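Laveck Board Game Rules Text

Plain-text rules for out-of-print family board games, typed up from the original leaflets. Maintained by Danica Holub.

What is in it

The set holds 600 rule sheets, one file per game. Each file starts with the title, the publisher and the number of players, then gives the rules in the order they were printed. Spelling mistakes in the leaflets are kept.

Files

rules/ – the sheets, UTF-8 text
index.csv – title, publisher, language, page count
missing.txt – games we know of but have no leaflet for

Known problems

Scoring tables were flattened into lines and can be hard to follow. 40 sheets came from photocopies and have gaps, marked with [illegible]. The Zevska titles exist in two printings that disagree on how a tie is settled – we kept both, with the suffixes a and b.
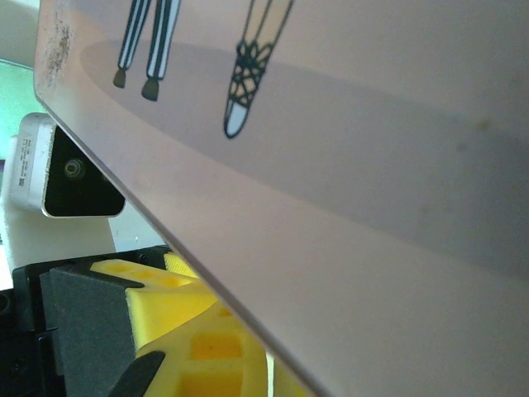

Card text is included only where the leaflet repeats it. If you own a complete deck for Distasach, please get in touch, as our copy of the rules refers to cards that it never quotes.

Changes

Version 4, May: added the Huenchumán leaflets and fixed the language column in index.csv.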